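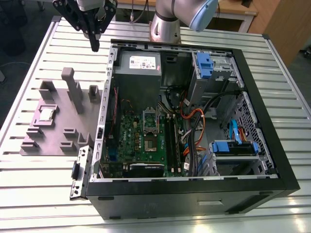 An old Dell tower on its side, panel off, blue latch and all.

I like old office desktops, and I'm tired of being told to recycle them. Every August the same thing happens in my town. The Malinowski building clears out its storage rooms, a stack of black towers lands on the curb, and people walk right past them on their way to spend 500 bucks on a sealed little box from the mall.

Go ahead and open one of those towers (unplugged, please!). Lay it down flat, slide the side off, and you can see how the whole thing goes together. The power supply is a plain gray block up in the corner with a label that tells you what it puts out. The drives get their own metal cage, and there's a bright blue latch on it because somebody at the factory figured a person might want to get in there someday. I love that latch. I love it more than anything on the laptop I'm typing this on, which is glued shut and has been since the day I bought it.

Sure, the cables are a mess. Black ones looping through the middle, orange and red and yellow ones curling off to the board like leftover yarn. But I've come around on messy cables. You can follow one with your finger from end to end, and when it's bad you swap it for another one. Last winter I did that on a tower I named Ilby, and the part came out of a coffee can.

People bring up the electric bill, and okay, fair. An old tower eats more power than a new mini PC, and I wouldn't leave one running 1440 minutes a day just to check email. Mine's on for an hour or two after dinner. I've put 30 dollars into it so far -- a used drive and a tube of thermal paste -- and it plays movies, prints the kids' homework and runs an old train game that my newer machine refuses to touch.

What bugs me is how fast we've gotten used to not looking inside. My neighbor's Posska all-in-one quit in the spring, and the repair desk wanted 211 dollars before they'd even quote the rest. There's no side panel on that thing at all! It went to the dump with a perfectly nice screen.

So if there's a tower in your closet, get a screwdriver and have a look before the September pickup. Start with the memory, it's the easy part.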